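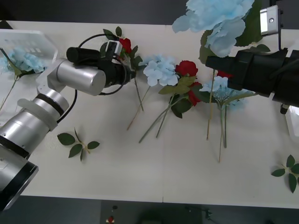 So what did the big plant-eaters do all day? Mostly they ate, and when they weren't eating they were walking to the next place to eat.

I've been a little obsessed with this ever since I spent a week last April at the Skerngate quarry, brushing dirt off a duck-billed dinosaur's jaw with a paintbrush that had lost most of its bristles. I went for the skulls (everybody goes for the skulls!) and came home talking about teeth.

A hadrosaur jaw is a wonderful thing. The teeth are small and packed together in columns, new ones pushing up under the old, so the chewing surface works like one big rough grinding plate. Ours was in three pieces and the front end was missing, but you could run a thumb along the worn edge and feel the ridges. My thumb, 70-odd million years later -- I went quiet for a while after that one.

The crew had 22 loose teeth bagged by the time I arrived, and I added exactly one. I was unbearable about it at dinner.

What went past those teeth is harder to say. Conifer needles and twigs, ferns, horsetails, rotten wood in some cases, going by fossil dung found elsewhere. Flowering plants too, and that's the part I keep coming back to, as they were spreading all through the Cretaceous. By the end of it a duckbill could have wandered past something related to a magnolia and taken a bite. 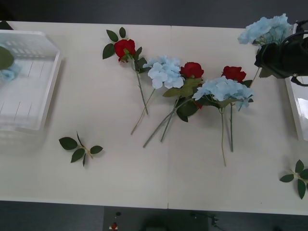 Not everyone on the dig liked my magnolia picture. One of the regulars told me over coffee that a leaf fossil in the same rock as a jaw only proves the two got buried together, and that I should go look at scratches on the teeth before I started writing menus.

Fair enough! I did go look. The tiny scratches on tooth surfaces tell you which way the jaw moved and something about how gritty the food was, although grit can come from dust on low plants as easily as from the plants themselves. I spent a whole afternoon at the microscope in the Clelleck field lab and came away with a stiff neck and a lot of respect for people who do this for a living.

There's a display at the Marulanda museum that puts a duckbill jaw next to a horned dinosaur's, and I'd send anyone there first. One is built to grind and the other to slice. I stood there making chewing motions until a kid started copying me.
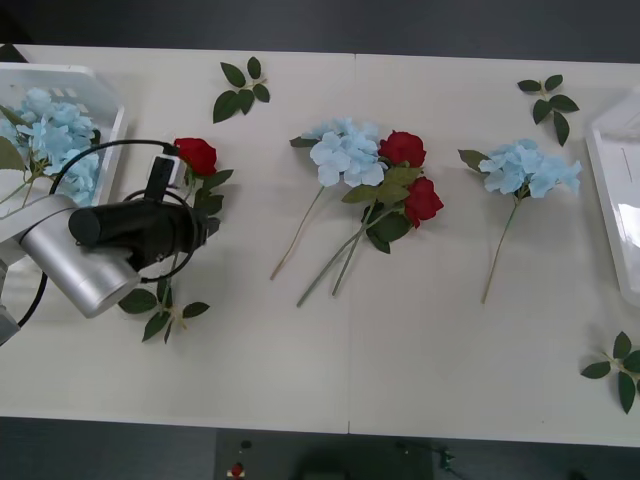 Going to see for yourself

Skerngate takes paying helpers for the spring season, 16 at a time, and you don't need experience. Bring knee pads, a hat with a real brim and more water than you think is sensible. The road in from Brarnodberg is gravel for the last stretch and my rental car still rattles in my dreams.

Ask for the jaw bench if they'll let you have it. You sit in the shade, and the teeth are right there in the tray.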